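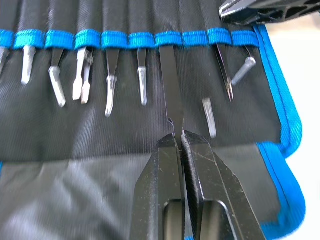
OPENING: WHY A ROLL (keep to 3 minutes, you always run over)

Good morning, everybody, and thank you to Liis Priedītis for getting the heating going in here before the rest of us had our coats off. It's lovely to see so many of you back from the October meeting in Uster.

I want to talk about tweezers, and mostly about where tweezers live when you aren't holding them. When I started at the bench I kept mine in a jam jar, points down, and I went through fine points like other people go through pencils. It was Hubert Sutter who gave me my first roll, and he didn't say a word about the jar, bless him, he just looked at it for a while.

What I like about a roll with an elastic band is that you can read it. Open it flat and you see the bent tip, the broad flat ones, the curved one, the long black one that hangs down lower than the rest. The handles sit up in the pockets and the business end is where you can see it. (Pause. Let them look at their own.)

One loop, one tool. If a tip is lying against the cloth with no loop around it, that's the one that will go through your thumb later, so get it back under the elastic before you fold anything.

THE TABLE

Now, room. Everybody tries to roll up in the little patch left over between the coffee and the work, and I've done it myself for years. Push things to the back. I mean everything: the box with the lid, the white case, the clip hanger, whatever else has gathered since breakfast. Small parts and cables go in a tray with a rim, so that they travel together. 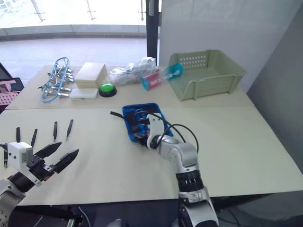 Parts and cable in the blue tray, other things along the back table.

Tell the Lahlou story here if people look sleepy. Short version: 60 screws, no tray, a shaggy rug. Leopold Wallner still finds one now and then and mails it to me.

ROLLING UP

All right, hands on your own rolls, please. Flap first. The flap comes down over the tips, and you smooth it with the side of your hand, starting in the middle and going out. Then take the end that has the fewest tools in it and turn it over once, gently, and stop and feel. If something pokes, open up and look. After that you can keep going at whatever speed you like, snug but not tight, and the strap goes around last of all.

(Walk around the tables. Thaddäus will want to show his knot. Let him, it's a good knot.)

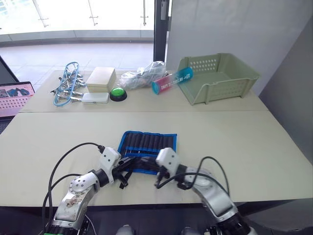
Should the roll be stored standing up or lying down?
Lying down, if you have the drawer for it. Stood on end, the tools tend to slide toward the bottom over time and the fine points take the knocks.

Somebody usually asks about cleaning as well. I wipe each tool before it goes back in its loop, and I brush out the pockets whenever I remember, maybe once a season. Vinzenz Gasser does his every evening, and his roll does look a good deal better than mine, I'll admit that.

CHECKING THE FLOOR

Before you pack up the bag, have a look down. Move the chairs, move your own feet, and look from low, with your cheek nearly on the floor if your knees allow it. 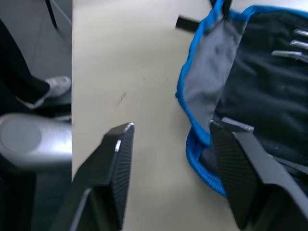 A pale floor is a mixed blessing for this, since a black tool jumps out at you and a bright silver tip can hide in plain sight, so take a flashlight and sweep it sideways. Then count your loops one more time and you're free to go and have coffee.

Remind them: rolls for the afternoon swap go on the Prinell table, with a name tag, please. Back in here after lunch for Leopold on sharpening.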